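Stivinico repair grants: second payment round opens in August

Regional Recovery Bulletin — Housing and Assistance 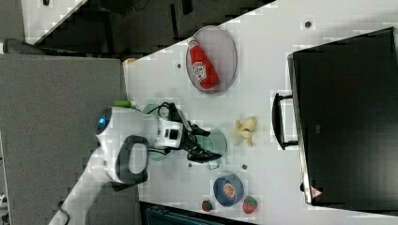 3 min read

The second round of repair grant payments for households affected by the Stivinico flood will open in August. It covers dwellings assessed as moderately or severely damaged in Drultilthorpe, Nyamweya and the rural properties along the Cutuneck road. Dwellings assessed as lightly damaged were dealt with in the first round and are not eligible for a further payment unless the assessment has been revised.

Payments are made in 2 instalments. The first is released when the grant agreement is signed and the nominated bank account has been verified. The second is released after an inspector confirms that structural work has reached lock-up stage, meaning the roof, external walls, windows and external doors are in place. Internal linings, floor coverings and painting are not considered at the lock-up inspection.

At the close of the first round, 94 applications had been approved and paid in full. A further 59 were carried over. Most of the carried-over files are missing either proof of occupancy at the time of the flood or a signed consent from a co-owner. Applicants in this group do not need to lodge a new form. They should supply the outstanding document and quote the existing reference number, which appears at the top right of the acknowledgement letter.

Proof of occupancy may be a rates notice, a tenancy agreement, an electricity account or a statutory declaration witnessed by an authorised person. Mobile phone accounts are not accepted. Where a property is held in the name of a deceased estate, the executor may sign, provided a copy of the grant of probate is attached. Estates still awaiting probate can be registered now, but no instalment will be released until the grant is on file.

Tenants are reminded that the repair grant is payable to owners only. The separate contents allowance remains open to tenants and owner-occupiers, and is assessed per household. Receiving the contents allowance does not reduce the repair grant. Insurance settlements do: any amount paid by an insurer for the same structural item is deducted from the grant before the first instalment is calculated. Temporary accommodation paid for by an insurer is not counted.

Changes to the inspection process

Lock-up inspections were previously booked by the builder. From the second round, either the builder or the owner may make the booking. The person attending must have the approved scope of works on site, in paper or electronic form. If the work differs from the approved scope — a relocated doorway, for instance, or a change in cladding — a variation form must be lodged before the inspection is booked. Minor substitutions of equivalent materials do not require a variation.

Dwellings in the mapped flood fringe at Nyamweya must also meet the revised minimum floor level. Owners who began work under the earlier level should contact the grants desk before proceeding past the subfloor stage. The cost of raising an existing subfloor can be added to the scope of works and will be assessed on the engineer's quote.

Access to the Cutuneck road properties is still restricted to light vehicles at the lower crossing. Inspectors will use the northern approach. Deliveries of trusses, concrete and other heavy loads should be arranged by the same route until the load limit is lifted.

Lodging documents

Documents can be lodged through the online portal, by post, or over the counter at the Drultilthorpe recovery centre. Scans should be in colour and show the whole page. The counter closes at 4 pm.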